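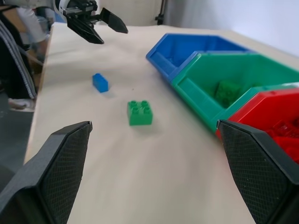 Plikside: local health consultation texts, cleaned and lined up

README for the second release, April 7, 2020

Plikside is a collection of public consultation documents about changes to local health services, plus the written responses that people sent in. It covers hospital mergers, clinic closures, ambulance station moves, changes to maternity wards, new opening hours for walk-in centers, and a surprisingly large number of arguments over parking. If you're interested in how a plan gets explained to the people who have to live with it, and what those people say back, this is for you!

The texts come from two districts, Gronitz and Ferrand. Both went through a long stretch of health service planning, and both published nearly everything – drafts, board papers, meeting notes, revised drafts, replies. Gronitz is mostly rural with one mid-sized hospital. Ferrand is a bigger town with several clinics and a hospital that shares some departments with its neighbors. Reading them side by side is a real pleasure, if you're the kind of person who enjoys board papers. (I am.)

What's inside

There are 3,000 documents in this release. They are plain text files, UTF-8, one document per file, with a single index file in tab-separated format at the top level.

The folders are:

plans – the proposals themselves, in every version we could get
papers – agendas and reports that went to the health boards
notes – written records of public meetings
responses – letters and forms sent in by residents, staff groups and town councils
replies – what the boards wrote back

The replies folder is the smallest and my favorite. A board reply usually quotes the point it's answering, so you can follow one complaint about a bus route from a resident's letter, through a meeting, into a reply, and sometimes right into a changed paragraph in the next draft of the plan. We've marked those chains wherever we could find them. More on that under Links.

The index file

Every row in the index has 7 columns:

id – a short code, stable between releases
district – gronitz or ferrand
folder – one of the five above
subject – the main service being discussed
version – for plans only, otherwise blank
pages – page count of the original, as published
source – how we got the text (typed, scanned, web)

The subject column takes one value only. A lot of documents talk about several services at once, and we went with whichever got the most space. A paper that spends most of its length on maternity beds and two paragraphs on the pharmacy is filed under maternity. If you need the pharmacy paragraphs, search the full text and don't rely on the column.

Links

The file links.txt lists pairs of document ids with a short label between them. The labels are answers, quotes, replaces and attaches. "Replaces" is used only when the newer plan says in so many words that it replaces the older one. There are several Gronitz plans where we're fairly sure a draft was dropped and rewritten, but the new one never mentions the old one, so no link. You can find these by sorting on subject and version and reading them together.

"Quotes" was done by matching strings of words and then reading the matches. Matching alone gave us a mess, mostly because every board paper in Ferrand carries the same opening paragraph about its duties. That paragraph has been left in the texts but is ignored for linking.

How the text was prepared

Web documents were saved and stripped of menus, footers and cookie notices. Typed documents were converted straight to text. Scanned ones went through character recognition and then through Plisis, our little cleaning script, which is included in the tools folder.

Plisis does a handful of jobs. It joins words split at line ends, drops running headers, fixes the usual mix-ups between the letter l and the number 1, and puts paragraphs back together across page breaks. It does not correct spelling. People's spelling in the response letters has been kept exactly as they wrote it, including one writer's very consistent "ambulence," which appears in every letter on that subject from the same address and helped us a lot in sorting a pile that had gotten out of order.

Tables were the hard part. Costs, bed numbers and travel times are nearly always set out in tables, and scanned tables come out as soup. In this release each table is kept as lines of text with a vertical bar between cells where the columns were clear. Where they weren't, you'll find the marker TABLE UNCLEAR on a line of its own, followed by whatever came through. Please don't do sums on anything under that marker without going back to the original!

Running Plisis yourself

You need Python 3 and nothing else. From the top folder:

python tools/plisis.py input_folder output_folder

Add --keep-headers if you want the running headers left in. Add --report to get a list of every change made, one per line. The report gets long very quickly, so try it on a few files first. On the whole scanned part of the collection, it takes less than 30 minutes on an old laptop.

The script writes to the output folder only and never touches the input. If the output folder already has files in it, the script stops and asks.

Personal details

Response letters were published by the boards with names and addresses already blacked out. Some had been missed. We went through all of the responses by hand and replaced anything that pointed to a private person with a bracketed tag: [name], [address], [phone], [relative], [condition]. The last one is there because a letter saying that the writer's neighbor has a rare illness and lives next to the post office is as good as a name in a small village.

Names of board members and elected councilors were also replaced, with [board member] and [councilor]. They're public figures and their names are in the originals, but the collection is about arguments and wording, and it reads perfectly well without them. The one drawback is that you can't follow a single speaker through a meeting. We've numbered speakers inside each set of notes, so [councilor 2] is the same person from start to finish in that file, but the numbering starts again in the next.

If you find something we missed, please write to us with the id and the line, and leave the detail itself out of your message. We'll fix it and put out a new file.

What it's good for

People have used the first release for some lovely things. One class compared how the word "temporary" was used in closure plans with what the later papers said about the same wards. Another group looked at how questions on response forms were worded, and how often people ignored the boxes and wrote in the margins. Margin writing is included, by the way, at the end of each form after the line MARGIN.

It works well for:

studying how plans change between drafts
teaching close reading of official language
testing search tools on long, dull, repetitive papers with gold in them
local history, especially on the Gronitz side

What it's less good for

Please don't treat the responses as a poll. They're from people who knew about the consultation, had the time to write and got it in by the closing date. In Ferrand the forms were handed out at clinics, so clinic users are there in strength. In Gronitz a campaign group printed a ready-made letter, and a big share of the responses are that letter with a signature. We've kept every copy, and marked them with the word "standard" at the top of the file, so you can count them or drop them as you like.

It also isn't a guide to current services. Opening hours, phone lines and addresses of clinics in these texts are old, and several places have moved or closed. For anything to do with your own care, go to your local provider.

And both districts are places where the board published a lot. Places that kept drafts to themselves aren't in here, for the obvious reason, so take care with any claim about how health boards behave in general.

Known problems

The notes from the Ferrand evening meetings are thinner than the daytime ones. They were taken by a different office and mostly give decisions without discussion.

Several Gronitz papers refer to an Appendix C on patient transport. We've never found it. If you have a copy in a drawer somewhere, you'd make my year.

Page counts for web documents are blank in the index.

A few plans mix two languages of numbering, with sections in Roman numerals in one half and plain numbers in the other. We've left these alone, and cross-references inside them may point to the wrong section, just as they do on paper.

The marker TABLE UNCLEAR is missing from a small batch of ambulance papers that were cleaned with an older copy of Plisis. They'll be run again.

Changes since the first release

Added the replies folder and the links file
Added margin writing to all forms
Fixed page breaks in the maternity papers
Changed "town" to "district" in the index, so older scripts will need a small edit
Removed duplicate copies of the same board paper saved under different file names

Next up

The plan for May is a small update with the ambulance papers rerun and a first try at marking travel times, so that you can pull out every claim about how long it takes to get from one village to one hospital. There are so many of these, and they disagree so wonderfully – the same road gets shorter or longer depending on who's writing. After that I'd love to add a third district, preferably one by the coast, where the summer visitors change all the numbers.

Terms of use

The cleaned texts, index and links may be used and shared for teaching, research and general curiosity, as long as you name Plikside and say which release you used. The Plisis script can be used for anything. The original documents belong to the boards that published them, and the letters to the people who wrote them. Please quote the letters kindly. Many were written by people who were worried about losing a ward they or their family depended on.

Corrections, missing papers and stories of what you did with it are all very welcome, and each one gets read.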